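Search the help pages Search Clear

Gripper lets go of duster handle partway through the stroke, no fault shown

Edit Jakab

We have a two-arm cell at our Besbridge site that does light cleaning and tidying tasks on a bench. One of the jobs is dusting. The arm picks up a duster by its plastic handle, moves to the shelf end of the bench, makes a set of strokes and puts the duster back. The gripper is a Namau with the articulated fingers and the soft green pads. The cell controller is a Mumex.

It ran without trouble for a few weeks. In December it started dropping the duster. It doesn't happen at pickup. The pickup looks fine and the lift looks fine. Somewhere in the second or third stroke the handle rotates a little in the pads, then slides, and then the duster is on the bench or on the floor. The arm carries on with the rest of the strokes holding nothing, goes to the drop-off position, opens, and reports the job as complete.

Last week the duster landed across the other arm's path and that arm pushed it into the shelf before someone hit the stop. No damage, but I don't want to run it overnight until I understand this.

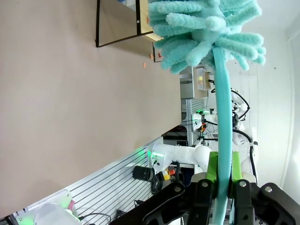

What I have so far:

Out of 608 dusting cycles in the log, 126 ended with the duster not in the gripper. I got that number by checking finger position at drop-off, so it should be right.

Grip force is set to 400 in the gripper settings. I don't know the unit; the manual just calls it counts. I tried raising it and the drops got less frequent, but the handle started to bow and I put it back.

The pads look all right to me. They were wiped down when the trouble began and it made no difference.

The drops are worse in the afternoon than in the morning. I can't explain that.

Two things I'd like to know. Why would it hold for the lift and then lose the handle in the stroke? And why doesn't the controller notice?

Kozma

Increase the force. 400 is low for these. We run ours a lot higher and never drop anything.

pt_halvors

I wouldn't start with force. She already said the handle bends.

On the first part: the lift is the easy bit. The handle hangs more or less in line with the fingers and all the pads have to carry is the weight. In the stroke the head drags on the shelf and the handle becomes a lever. The head is a long way from the pads, so a small drag at the far end turns into a good deal of twist at the grip. A smooth handle between soft pads will rotate under that before it slides, and once it has rotated the contact patch is smaller and the rest follows. That matches what you saw.

Things I would try, in this order:

Grip closer to the head. Even a short move up the handle helps. Check that the fingers still clear the shelf edge at the end of the stroke, and do it at low speed the first time.

Put a sleeve on the handle. A piece of heat shrink with a rough finish works, or grip tape of the kind used on rackets. Replace it when it goes shiny.

Slow down the turnaround between strokes. If the arm reverses hard, that is where it slips. You can see this easily if you mark the handle with a pen line next to the pad and stop after each stroke.

Check the pads again, by touch this time. Soft pads can look fine and still have a glazed skin. Ours glazed after 3,266 cycles on plastic parts. Wiping them with the wrong cleaner also does it, so find out what was used. Anything that leaves a film is bad.

For the afternoons, I would look at temperature. Some pads get softer as the gripper motor warms up, and some grippers cut back their holding current when they get warm, so the force you set is not the force you have later in the day. Log the motor temperature and the current next to the drops and you'll know in a day or two. I can't say if your model does this.

On the second part: the controller doesn't notice because nothing asks it to. In most setups "object held" is set once, when the fingers stop on something before they are fully closed. After that it's just a flag. You need to read finger position all the way through the job, and stop if it goes below the handle width. The Mumex can do this with a background check, but you have to write it yourself. Make it a stop for both arms. If only the one that lost the tool stops, you get what happened to you with the shelf.

And please don't run it unattended until that check is in and you've tested it by pulling the duster out by hand, at reduced speed, with a second person on the stop button.

Edit Jakab

Thanks. I did the pen line. It rotates at the turnaround, as you said, and by the third stroke the line is out of sight. I moved the grip up and slowed the reversal and have had no drops since yesterday at 2:00, but that's not many cycles yet.

The pads had been cleaned with a spray meant for the bench. New ones are on order.

The background check is written for one arm. Still working out how to stop both – the second arm is on its own program and doesn't listen to the first. Will post the code when it works.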